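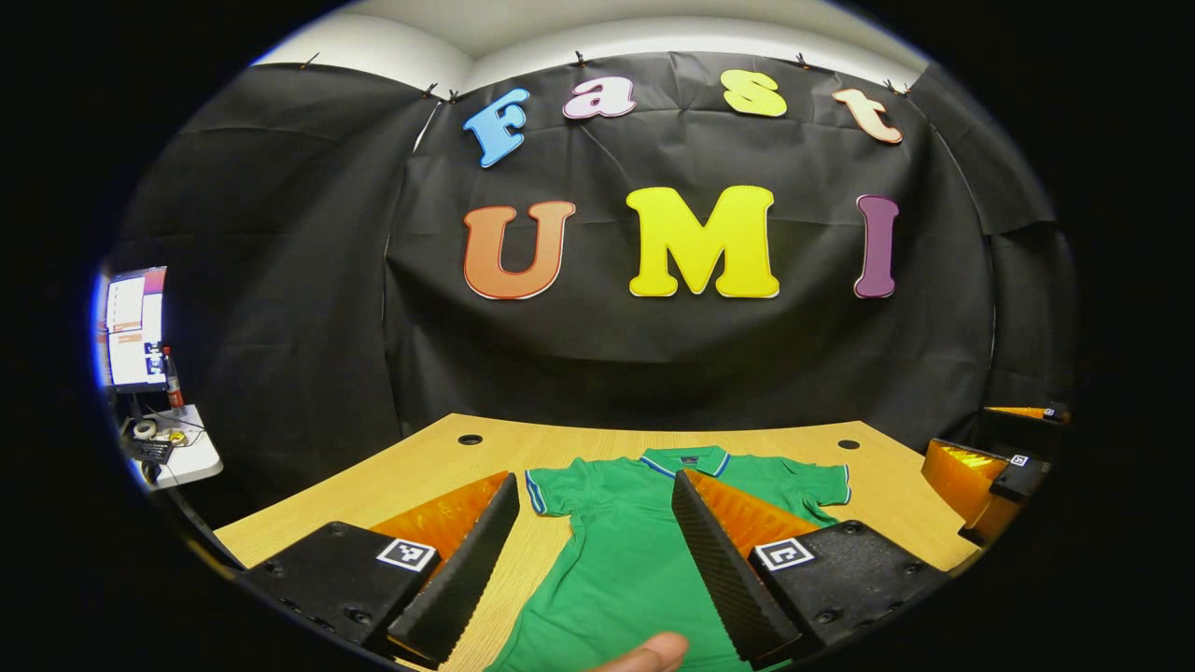
¿Merece la pena un polo con el cuello a rayas si lo vas a lavar a menudo?

Merece la pena siempre que el cuello esté bien rematado, que es donde se estropean casi todos. El Kultstead 802 aguanta muy bien los lavados a 30 grados y se dobla sin pelearse con él.

Armario > Camisetas y polos > Reseñas

1 de marzo de 2024
Por Visitación Alcaraz

Tengo debilidad por los polos verdes desde que en el colegio nos ponían uno horroroso de uniforme (aquel picaba, este no). Cuando vi el Kultstead 802 en manga corta, verde, con rayas azules y blancas en el cuello y en los puños, lo pedí esa misma tarde, y desde entonces me lo he puesto tanto que en casa ya me preguntan si tengo otra cosa. ¡Pues claro que la tengo! Pero me gusta este.

Lo que me ganó fue el cuello. El modelo anterior, el 702, lo llevaba liso y más blando, y a la tercera puesta se me levantaba una de las puntas como la oreja de un perro. En el 802 el tejido del cuello es más denso y cae en su sitio. Las rayas están bien alineadas de una punta a la otra, y si lo extiendes sobre una mesa, con las mangas abiertas, ves que los puños repiten los mismos colores a los dos lados. Parece una tontería, pero he tenido polos bastante más caros con un puño más ancho que el otro.

Lavado y secado

Lleva ya 10 lavados, todos a 30 grados y del revés. El verde sigue vivo y las rayas blancas siguen blancas, que era mi gran miedo: tengo una camiseta de rayas que acabó de un celeste tristón por culpa de unos vaqueros. Eso sí, lo lavo con ropa de color claro y a los vaqueros no los dejo ni acercarse. En secadora no lo he metido. Mi amiga Grethe Zoëga tiene el mismo en azul marino, lo seca a máquina cada vez y dice que le ha encogido algo de largo, lo bastante para que se le salga del pantalón cuando levanta los brazos. Yo lo tiendo por abajo, con las pinzas en el bajo y el cuello colgando, y queda casi listo para ponerse.

Plancharlo, lo justo. Una pasada por el cuello, otra por la tapeta y a correr.

Cómo se dobla

Aquí es donde me pongo pesada, que doblar ropa me relaja una barbaridad. Este polo tiene el peso ideal. Lo pongo boca arriba, aliso el cuerpo con la mano desde el cuello hacia abajo, le doy la vuelta, llevo cada lado hacia el centro con la manga recogida y subo el bajo en dos veces. Al girarlo queda un rectángulo con el cuello a la vista y las rayas haciendo de adorno. Con telas más finas se me resbala todo; con esta, el doblez se queda quieto. En el cajón lo guardo de pie, al lado de los lisos, y lo encuentro enseguida por el filo de rayas.

Para la maleta hago otra cosa: meto un calcetín enrollado debajo del cuello y así no se aplasta. En julio me lo llevé a un viaje en coche de 2.000 kilómetros, ida y vuelta, y salió de la bolsa en condiciones de ir a cenar.

La talla

Yo uso una M en todo y la M me queda recta, con sitio para respirar. Las mangas terminan a medio brazo y el puño abraza sin apretar. Irfan Sial, que es alto y de hombros anchos, se lo probó en L y le tiraba un poco en la espalda; cambió a la XL y encantado. Si dudáis entre dos, id a la grande.

Lo que le cambiaría

La etiqueta del cuello. La noté los primeros días, sobre todo con calor, y ahora ya no, pero quien tenga la piel delicada acabará sacando las tijeritas. También echo en falta un botón de repuesto. Viene en una bolsita de papel muy mona, muy bien, y dentro no hay ningún botón.

Lo he comparado con el Lozano de manga corta, que tengo en gris desde hace dos veranos. El Lozano es más fresco, de tela más fina, y para la playa lo prefiero. Para ir a trabajar o a comer fuera me quedo con el Kultstead sin pensarlo mucho. Ya tengo echado el ojo al de color vino, con rayas crema, aunque estoy esperando a que repongan mi talla.

Artículos relacionados
- Perchas Wonier: seis meses con las camisas colgadas
- Polo Lozano de manga corta, reseña de verano, por Naheed Sial
- Organizadores de cajón Laltent: cuáles sirven para ropa doblada
- Cómo quitar una mancha de aceite del algodón, por Junaid Naqvi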